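# Keeping the tap cell turning

The valve cell at Lurken starts at six in the morning, before the heating has caught up with the building. One arm, one gripper and one bench. Its job is to open and close taps, again and again, so that the makers who send them in can find out when a handle works loose or a seal gives up.

Most of the looking after is dull. The gripper pads are wiped with a dry cloth at the start of each shift and changed after 200 runs, whatever they look like. The three bolts behind the wrist are checked with a torque wrench. Air pressure is read off the gauge and written in the book by the door, which still has a column for a compressor that was taken out when the cell moved from Gastau.

The arm itself gives little trouble. It was bought second-hand and had a worn cable in the second joint, which took an afternoon to replace. The fitter had to take the cover off twice after trapping a wire under it the first time. It has run well since, apart from a fault in August that was traced to a loose plug in the cabinet.

Setting up for a new tap takes longer. A handle with two arms can be pushed from either side, and a cross with four leaves less room for the fingers. Get the angle wrong and the gripper slides over the rounded end or knocks the spout. On the real bench that means a scratched sample and an awkward telephone call.

So the first tries are made on screen. Lurken uses a simulator called Fukmont, with a model of each tap and a model of the gripper. The motion program, Esteban, is the same one that drives the arm, and each new tap gets 60 tries in Fukmont before a real one is clamped down. If 3 of them fail, the approach path is redrawn and the count goes back to nothing.

The models are kept plain on purpose. Shape and turning point have to be right, and the stiffness of the handle has to be close. Colour and shine can be left as they come. In the last batch, tap 77 was held up for two days over its turning point, which had been placed slightly off the stem. The handle swung like a bent wheel, and the fingers lost it every time. 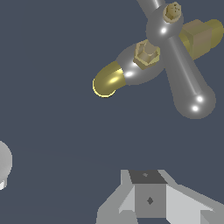
Both views come from the simulator.

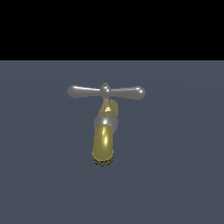 **Does a good result on screen mean the real arm will manage?**

It means the path is worth trying. The first real run is still done at low speed, with a hand near the stop button, and the pads and bolts are checked again before the arm is let up to full pace.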